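# Kokis white worktop, after one November of daily use

The Kokis is a plain white work surface sold by Isov. I bought it for small-parts sorting and general bench work in the back room at Elladbridge, where the old surface had a dark grain that hid anything smaller than a washer. The listing promises a "bright, even field." I wanted to know how even, and how much effort it takes to keep it that way.

## Surface and finish

The finish is white with no pattern. Gloss is low enough that a desk lamp at 45 degrees produces no hot spot from a normal seated position. With the lamp lower than that, reflection becomes noticeable toward the far side, and raising the arm clears it.

Shadows are the first thing a new owner will notice. On a dark bench they disappear. On this one, anything held over the top throws a gray patch, and with a single lamp the patch often falls exactly where you are trying to look. Two lamps, one on each side, fix most of it. Gintarė Org, who shares the bench, prefers one diffuse ceiling panel and no lamps at all. Her setup gives softer shadows at the cost of some edge definition on very small parts.

## Contrast

Dark items read well. Black screws, bits of twig, gray rubber and pencil lead can all be found at arm's length without searching. Pale items are less clear-cut. A light green cloth stands out by its color and by the shadow along its edge; white nylon spacers do not, and I put a sheet of blue paper under them.

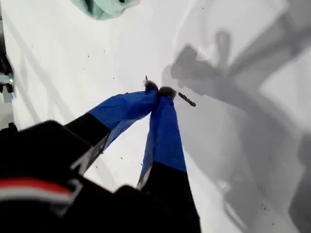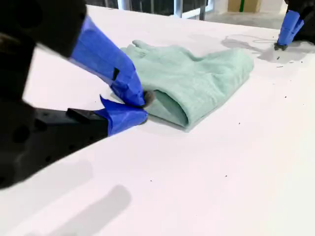 ## Cleaning

Graphite comes off with a dry cloth. Grease needs a drop of dish soap and warm water. Marker is the weak point: a fresh line wiped off completely, but a line left overnight needed alcohol and still shows as a faint yellow trace in raking light. Isov advises against solvents, so the alcohol was at my own risk. I saw no dulling where I used it.

Knit cloths work better than paper towels. Paper leaves lint, and on this surface every fiber shows. I fold the cloth into a pad and turn it to a clean face after each pass. Terry is acceptable once it has been through the wash a few times.

## Wear

I dragged a steel ruler across one corner 523 times, 8 strokes to a set with a short last set, under hand pressure only. The result is a light haze, visible from one direction. The Isov sheet claims 1,000 strokes without change and does not say with what. Miłosz Wysocka repeated the test using a brass ruler on his own Kokis and reports no mark.

Tape adhesive is harmless if it comes off the same day. I have not tested longer.

## Compared with the Simiyu

The Simiyu is the obvious alternative. It is slightly warmer in tone and has a raised lip, good for keeping round parts on the table and annoying when you want to sweep crumbs into a bin. The Kokis has no lip. For sorting I would take the Simiyu; for everything else, including folding and wiping, the flat edge is easier to live with.

## Rating

4 out of 5. One point off for the marker stain. Order the matte version, as the satin one reflects more and costs the same.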